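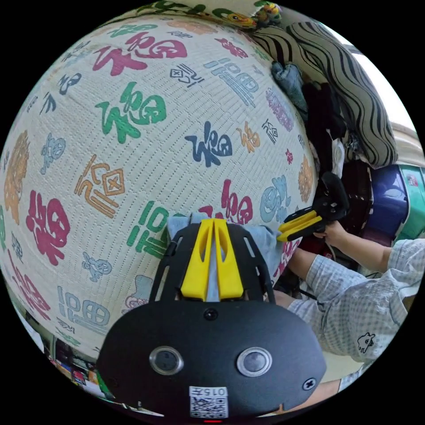 My grandmother's rule was that a bed had to be made before anyone could eat breakfast, and for most of my childhood I thought of a bedspread as the thing standing between me and my eggs. It took moving into a small apartment in Malwood, where the bed is also the sofa, the desk and the place the laundry lands, to come around to her side. A good bedspread forgives a lot. Take a cream one with the character 福, good fortune, scattered over it in magenta, green, navy and orange, and you can pile dark clothes at one end, prop a striped cushion against the wall, and the whole corner still looks cheerful!

Guadalupe Rosales, who has sold bedding at Gallegos for 14 years, told me to buy the weave first and the print second. "You feel it every night," she said, "and you only look at it in the morning." She likes a texture you can find with your thumb, and she launders hers in January and again in August, on the line if the weather allows.

I came home with a heavier one than I had planned on (45 dollars, marked down) and ate my eggs late, after I had smoothed out the corners.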